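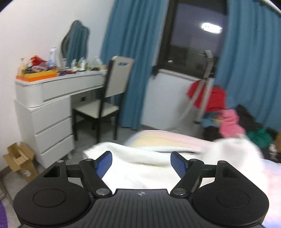
Geschichten > Kurzprosa > Vustari

Das weiße Tuch

Noch zwanzig Minuten. Das Bett zuerst. Immer das Bett. Decke glatt, Ecke hoch, die Falte bleibt. Dann eben mit Falte. Rosa, gelb, lavendel, Mutters Farben, nie meine.

Der Schminktisch. Drei Schubladen, in der untersten der Brief aus Wasden. 410 Mark, stand da, und komm nicht wieder. Nich lesen jetzt. Weiter.
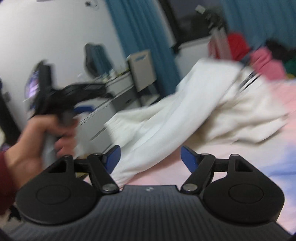 Unten der Wagen, Motor an. Den Brief doch eingestekt. Die Schlüssel aufs Kissen. Treppe, Tür, Regen.

228 mal geteilt | 0 Kommentare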